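## 3. What We Had the Arms Do, and How Class Time Got Used

When Ximena Rosales and I wrote the proposal for this course, we promised the department that every student would leave having collected their own demonstrations, trained something on them, and watched it run on real arms. We had one workcell. You can probably see the problem already (we couldn't, back in January, and Ximena would like it on record that she asked).

### 3.1 The setup

The cell is the same one the Elladcombe robotics club used before us, so a lot of it was decided before we got there. There are two arms on a shared rail, facing in toward a tabletop with a marble pattern, with panel walls on three sides. Students drive the arms by hand through a pair of leader arms, and a logging program we call Travutach saves joint positions and video. I wrote most of Travutach over one break and I apologize to everybody who has read the source code since.

We went back and forth on the marble pattern. I wanted to cover it with plain gray paper, thinking the veining would confuse the vision part of the model. Torben Stüber, our teaching assistant, talked me into leaving it alone, and I'm glad he did! Students asked great questions about backgrounds all term, and two teams built their final projects on exactly that.

### 3.2 The whiteboard task

The first task we gave out was block stacking, like everybody does. It went fine and it was dull. Most teams had a working policy by the second lab and then wanted to know what was next.

So we switched to the whiteboard. The idea is simple enough to say in one breath: one arm steadies a small board, the other handles a marker, and together they put a line on it. Doing it through leader arms is another matter. The grippers have to work very close together (Figure 4), and if you push a little too hard the whole board scoots across the table. My own first try ended with the board against the wall and a student very politely asking if I wanted a turn on the practice blocks.

We let each team pick its own starting layout, within reason. Some squared the board up with the rail and kept it there. Others turned it a different way on every run, which made their data messier and their lab reports a lot more fun to read. We also encouraged people to leave something else in the workspace, like a toolbox, so that a policy couldn't get comfortable with a bare table.

### 3.3 Demonstrations collected

Our target for the class was 2,000 demonstrations of the whiteboard task. We ended up with 1,793 that we were willing to keep. The rest were thrown out by the students themselves, using a checklist they argued over and wrote together in class. I'd expected them to be soft on their own work and they were brutal. One team tossed a run I thought was lovely, on the grounds that the operator had paused too long before the line (they were right, the model picked up pauses like a bad habit).

Each student had to sit at the leader arms for at least 25 of those runs. That rule came from Ximena, after we noticed in the stacking unit that the most confident person on each team was doing all the driving. It slowed us down, and I'd keep it anyway. Several students who had called themselves "the coding person" turned out to have the steadiest hands in the room.

We froze the data on 1 November 2020 so that every team trained on the same set. Teams could use all of it or pick a subset, as long as they told us how they picked. The group that named itself Drovutix used only the first 1,000 runs, on the theory that people got sloppy later in the term. We come back to that theory in Section 5, where it doesn't do so well.

### 3.4 Things that ate our time

Cables, mostly. The arms reach toward each other for this task, and we hadn't thought hard enough about how much slack that needs. Torben added a cable check to the start of each lab, and it took a couple of minutes that we never regretted.

Markers dried out constantly. We lost most of one session to a marker that had quit, while the team hunted through their code for the bug. We now test the marker on scrap paper first. It's in the lab handout, in bold, and people still skip it.
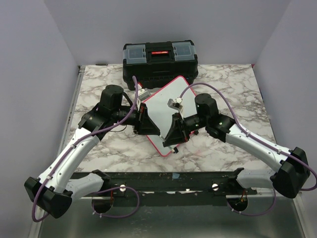
**Figure 4.** The two arms at the red-framed whiteboard, grippers nearly meeting, with a toolbox left at the back of the table.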